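Reviews > Tools and workshop > Hand-held grippers

Ureck two-jaw hand gripper, tried at the Randach open day

Randach opened its workshop to visitors in October and I went along to try the Ureck, a gripper you hold and work yourself to record movements for a robot arm to learn from. I had used the older Jatoi for most of a year, so that is what I am comparing it with.

You queue for a place at a table, get a short talk, and then have a go at picking things up. My turn lasted 39 minutes, which is longer than most open days give you. The items are a household jumble, and you can choose what to go for.

The grip is the best part. The blue pads on the inside of the jaws are softer than the Jatoi's and they close evenly. A watch strap is a fair test, being thin, bendy and awkward to lift off cloth, and I had it on the second try. Soft packets were easy. A tin on its side was harder — the jaws open wide enough, but you have to come at it squarely or it rolls.

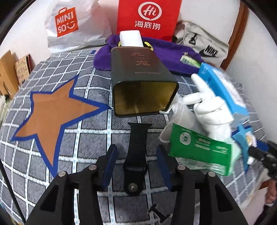

Weight is less good. My wrist was tired before the end of the session, and the handle is a bit thick for small hands. The Jatoi is lighter, though its jaws have more play in them and I drop more with it. I would still take the Ureck for anything small.

The trigger has a long pull with no clear stopping point. The staff said you get used to it. I had not by the time I left, and I squashed one packet more than I meant to.

Setting up took 2 minutes, and changing the pads needs only a small screwdriver. Spare pads are £193 a box from Buron, the only seller so far. That is too much for a part that wears out.

The open day itself was well run, apart from the talk, which was hard to hear at the back. Parking is round the side — the front gate stays shut.

Four out of five for the gripper, three for the price of the spares. Randach lends the Ureck out by the week, and I have put my name down for one.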